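Robots at the Laundry: How Work Changes at Grikport

Every hotel, hospital and swimming pool uses a great many towels. When the towels are used, they must be washed, dried, folded and sent back. In the town of Bivar, much of this work is done at the Grikport Laundry, where 53 people are employed.

What did people do before?

Washing machines and dryers have done the heavy washing for many years. Folding was different. Workers stood at long tables and folded by hand, often for a whole shift. One person could fold 200 towels in an hour. Standing still and making the same movement again and again can make shoulders and wrists sore.

What does a robot find difficult?

A box always has the same shape. A cloth does not. It can lie flat, roll up or hide its own corners. A person finds a corner without thinking about it. A robot must look for an edge, close its fingers on it and lift — and sometimes it must let go and try again. The robots at Grikport have two fingers each. They begin with one cloth at a time, picked up from a heap of folds.
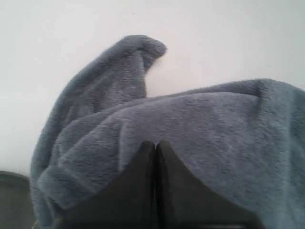

Carola Kettler was worried when she first heard about the robots, and she asked at a staff meeting whether the folding team would still be needed. She said that she liked the idea of less lifting, but that she wanted to learn the new work before it started.

What changed for the workers?

The laundry agreed to give training in March, during paid hours. Some workers now look after the robots and stop them when a cloth gets stuck. Others check for stains and torn seams, a task still done by people. The folding team has become smaller, and several of its members have moved to sorting and delivery.

Words to know

Automation: using machines to do work that people did before.
Gripper: the part of a robot that holds things.
Shift: the hours a person works in one day.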